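Comparing finger pads on knitwear

29th June

I had the soft pads on the hand-held gripper for most of the spring and finally got around to printing a second set to compare them with. The old set is the Fila pattern, a blunt rounded tip cast in soft rubber. The new set is my own shape, which I've been calling Curnero in the folder names. It comes to a point where the two fingers meet. Both bolt to the same plates, so a swap takes about five minutes, most of it spent looking for the small hex key.

Cloth is the job I care about. Boxes and cups were fine with either set, and I stopped testing those early on. Cloth is where the blunt tips let me down. They slide over the top of a fold and close on air, or they take hold of three layers when I wanted one.

For the comparison I did 240 grasps on three kinds of fabric: a cotton dish towel, a fleece square and a ribbed purple knit. Half were with the old pads and half with the new. A grasp counted if I could lift the edge clear of the table, hold it, and put it down again without the cloth slipping out. I did them in blocks of 60 and took a break after each block, as my wrist gets lazy and I start pushing harder than I should.

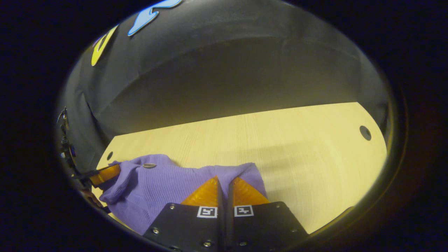

The pointed orange pads down on the purple knit.

The towel was close to a tie. The fleece went to the new pads by a small margin. On the knit the difference was large enough that I stopped keeping a careful eye on the tally halfway through. The ribs give the points something to sit between, and the fingers can close on a ridge without flattening it first. With the blunt pads I had to come in at an angle and scoop.

There are two things I don't like about the new shape. The points wear. After the full set of grasps I could feel a slight rounding on the left one with my thumb, and I expect they will need replacing every 300 grasps or so at this rate. They also snag. Twice I opened the fingers and a loop of yarn came up with them, which is a problem if it's a sweater anyone plans to wear.

I also tried the wrist camera on both of my controller boards while the table was set up. The Runero board kept up with the video and the marker tracking together. The Duman dropped frames whenever I moved fast, and a few times it lost one finger marker and reported the gripper as open when it was shut. I had planned to keep the Duman as a spare. For now it can run the turntable.

In July I want to print the points again with a small flat on the end, maybe half a millimeter, and see if that stops the snagging. I have enough orange filament left for two more sets. The towel can sit that round out, and I'll add something thin and slippery in its place, probably a lining fabric.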